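Portada > Noticias > Ciudad > Movilidad

Buscar en esta web Escribe aquí Buscar

Actualidad Barrios Agenda Cultura Deportes Contacto

Vikport se apunta a caminar: arranca el plan de aceras y ya tengo opinión sobre las baldosas

Llevo años quejándome en esta misma sección de que en Vikport se piensa en los coches, luego en el puerto y, si queda algo de presupuesto, en los que vamos andando. Así que imaginad mi cara cuando abrí el correo y me encontré con que el ayuntamiento ha aprobado por fin el plan de aceras. ¡Con dinero y todo! Me lo he leído entero (anexos incluidos, que tienen su mérito) y os cuento lo que me ha parecido más interesante.

Lo primero, las cuentas de metros, que es lo que todo el mundo me pregunta. El plan prevé rehacer 3.694 metros de acera repartidos entre el centro, el barrio de Nordin y las calles que bajan hacia el puente de Hundbridge. No es toda la ciudad, ni mucho menos, pero es bastante más de lo que se ha hecho en las dos últimas legislaturas juntas. Las obras empiezan en julio por Nordin y van avanzando hacia el sur, calle a calle, para que los comercios no se queden todos a la vez con la valla delante de la puerta.

De Nordin os puedo hablar de primera mano, porque viví allí cuatro inviernos y me sé de memoria los charcos. La calle de la estafeta, por ejemplo, tiene una pendiente que lleva el agua justo a la parada del autobús, y cuando hiela aquello es una pista de patinaje con marquesina. Según el proyecto, ahí se va a cambiar la inclinación y se va a poner un canalillo de recogida pegado al bordillo. Parece una tontería y a mí me ha alegrado la semana entera.

En la zona de Hundbridge la cosa va más de anchura. Quien haya intentado cruzarse con un carrito de bebé en la subida al puente sabe de qué hablo: uno de los dos acaba en la calzada, y no suele ser el carrito. El plan suprime 105 plazas de aparcamiento en superficie y ese espacio pasa a la acera. Ya sé que esto va a traer cola, y de hecho la ha traído: en la sesión informativa de la biblioteca se oyeron más preguntas sobre las plazas que sobre cualquier otra cosa. La respuesta del consistorio es que el aparcamiento de Talatari, que casi siempre tiene sitio libre en la planta baja, tendrá un bono para residentes. El precio todavía no está cerrado y, en cuanto lo sepa, lo cuento aquí.

Y aprovecho para decir que Talatari queda a un paseo muy agradable del centro. Yo lo hago casi todas las tardes, cuesta abajo a la ida y resoplando a la vuelta, y en el tramo final hay una panadería que saca las barras a las seis. Ahí lo dejo.

Ahora, las baldosas. Este es el capítulo donde me pongo pesada, aviso. El ayuntamiento tenía encima de la mesa dos opciones: losa lisa de piedra, muy elegante en los dibujos, o pavimento de hormigón con textura, más barato y con mejor agarre. Ha ganado el segundo para casi todas las calles y la piedra se queda solo en la plaza. Sé que hay lectores a los que les parece una pena (me habéis escrito, y con mucha educación, gracias), pero yo voto por la textura sin dudarlo. He visto a demasiada gente bajar de la plaza agarrada a las fachadas en cuanto caen cuatro gotas. Una acera tiene que servir para ir a comprar el pan con zapato de suela vieja, y la losa pulida, por bonita que quede, a mí me da miedo de octubre a marzo.

Otra cosa que me gusta: las juntas. Sí, hay un anexo entero sobre juntas, y sí, me lo leí con el café. Las placas grandes de hormigón necesitan cortes cada cierta distancia para que el material se mueva con el frío y el calor sin partirse por donde le dé la gana. El documento pide que queden enrasadas, sin escalón, pensando en las sillas de ruedas y en los bastones. En el tramo de prueba que se hizo detrás del mercado hubo que rehacer unas cuantas, y espero que de aquello se haya aprendido.
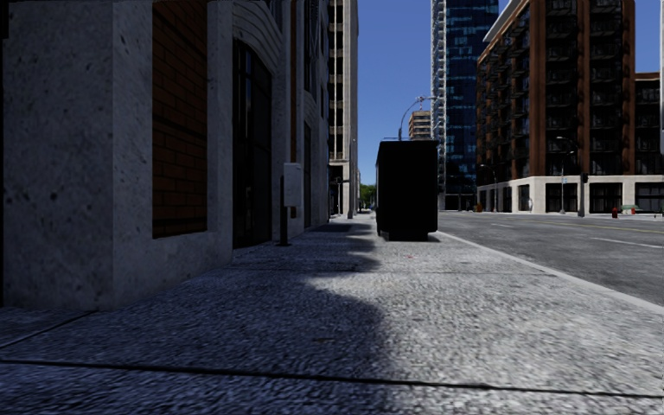 MOVILIDAD Y ESPACIO PÚBLICO

Me quedaba por hablar de la sombra, que este verano pasado fue el gran tema en la cola de cualquier tienda. Entre un lado de la calle y el otro, a mediodía, cambia el paseo por completo: por la parte sombreada vas tan tranquila y, en cuanto sales a la zona clara de hormigón, ya estás buscando las gafas. El plan incluye árboles nuevos en las calles donde caben, con alcorques amplios, y toldos en dos puntos donde no caben por culpa de las tuberías. Me habría gustado ver más árboles en la bajada a Hundbridge, la verdad, y así lo he puesto en mi alegación.

Porque sí, se pueden presentar alegaciones. El plazo está abierto todo el mes y se hace en el registro o por la web municipal, en el apartado de obras, que está un poco escondido (hay que bajar hasta el final del todo y darle a la segunda pestaña). El formulario es corto. Si tenéis una esquina maldita, de esas donde siempre tropezáis, ponedla con el número del portal. Las generalidades se archivan y los portales concretos los tiene que mirar alguien.

También se ha enviado una carta a 900 hogares de Nordin con el calendario de cortes y un teléfono para avisar de mudanzas, entregas grandes y demás. Si vivís allí y no os ha llegado, pedidla en la oficina de barrio, que abre hasta las dos de la tarde. El contenedor de vidrio de la estafeta se cambia de sitio mientras duren las obras y estará en la esquina de la farmacia.

La próxima sesión informativa será a las siete de la tarde en la biblioteca, en la sala de arriba, y el ascensor ya vuelve a funcionar. Yo iré con mi lista de charcos. El documento completo se puede consultar allí mismo en papel, en el mostrador de la entrada.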